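Hedisley House: Frequently Asked Questions

Booking and payment

How long can I stay?
The shortest stay is 32 nights. There is no upper limit, but we ask everyone to renew in writing every 5 months so the paperwork stays current. Most of our tenants are on hospital or school contracts and leave when the contract ends.

How do I book a room?
Fill in the form on the Rooms page and attach a copy of your work contract or offer letter. Shiela Policarpio handles all bookings and will reply by email. We don't hold rooms over the phone.

What does the rent cover?
Rent covers the furnished room, water, heat, electricity, internet, trash pickup, and use of the shared kitchen and laundry. It does not cover parking on the street side or renter's insurance.

When is rent due?
Rent is due on the third of the month by bank transfer. Cards are accepted for the deposit only. A late fee is added after five days, and you will get one email reminder before that happens.

Do I need renter's insurance?
Yes. Send proof of a policy before you pick up your keys. Our building insurance does not cover your belongings.

Can I get my deposit back early if I move out early?
No. The deposit is returned after the room has been checked and the final bill is settled. If you leave before your end date with two weeks' notice, you pay only through the end of the notice period.

Moving in

What time can I check in?
Check-in is from 3 p.m. to 8 p.m. If you will be later than that, tell Shiela before noon and she will leave your keys in the lockbox. The code is good for one night.

What is in the room?
A full bed, a dresser, a table that works as a desk, a chair, a floor lamp, and a small fridge. Sheets and two towels are on the bed when you arrive. After the first set you do your own washing. Plates and pans are in the shared kitchen and should stay there.

Can I bring my own furniture?
One piece, as long as it fits through the door without taking the door off. Mattresses are not allowed. Anything you bring has to leave with you.

Are there enough outlets?
The building is old and the Javier wing has fewer wall outlets than the Roltau wing. Power strips are allowed in both. Plug a strip straight into the wall, never into another strip, and keep it where you can see it. Phones, laptops, and lamps are fine on a strip. Space heaters, hot plates, and air conditioners are not, and portable heaters are not allowed in any room.
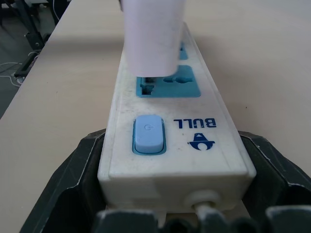

What if the power goes out in my room?
Unplug whatever you turned on last, then text Emmett Kasprzak. The breaker panels are locked and tenants should not try to open them. He can usually reset a breaker the same evening.

Living here

Is the internet fast enough for video calls?
For most people, yes. It slows down between 7 and 10 p.m. when everyone is home. If you teach or see patients online in the evening, ask for a room with a wired jack. They are all in the Roltau wing.

How does the laundry work?
The machines are in the basement and take the Clirnuvex app or quarters. If a load has been sitting finished for over half an hour, the next person may move it to the folding shelf. Please don't run the dryers after 10 p.m. The bedrooms above them get the noise.

Are there quiet hours?
Quiet hours are 10 p.m. to 7 a.m. Several tenants work nights, so we also ask for low voices in the hallways during the day. Headphones are required for TV and games in the Javier wing, where the walls are thin.

Can I have guests?
A guest may stay up to 3 nights in a row. Put their name on the sheet by the front door. For anything longer, write to the office first.

Are pets allowed?
Fish only. Assistance animals are welcome. Please send the letter with your booking form.

Where can I park?
There is a lot behind the building, first come, first served. In winter the row along the fence has to be clear by 6 a.m. for the plow. Cars left there have been towed.
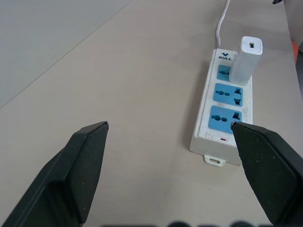 Moving out

How clean does the room have to be?
Sweep, mop, empty the fridge and leave its door open, and take out all trash. Strip the bed and leave the linens on the floor by the door. Wipe down the furniture with plain soap and water. A smooth, pale tabletop shows coffee rings and pen marks, so lift everything off, power strip included, and wipe the whole surface. We charge for stains that don't come out. Wear that comes from normal use is not charged.

Who checks the room?
Bevan Dunstan does the checkout inspections. You can be there if you want. It takes fifteen minutes or less. If he finds something, you get a list with prices by email and have 5 days to answer it.

What happens to things I leave behind?
We hold them for 32 days in the basement cage and then donate them. We can mail small items if you pay the postage. Food is thrown out the same day.

Can you forward my mail?
No. File a change of address with the post office before you go. Letters that come after you leave are marked and sent back.

Who do I contact?
Bookings and rent: Shiela Policarpio
Repairs, power, and heat: Emmett Kasprzak
Inspections and deposits: Bevan Dunstan
Keys and lockouts after 8 p.m.: Chaiwat Noiphan

Phone numbers are on the card inside your room door. Lockouts cost nothing the first time.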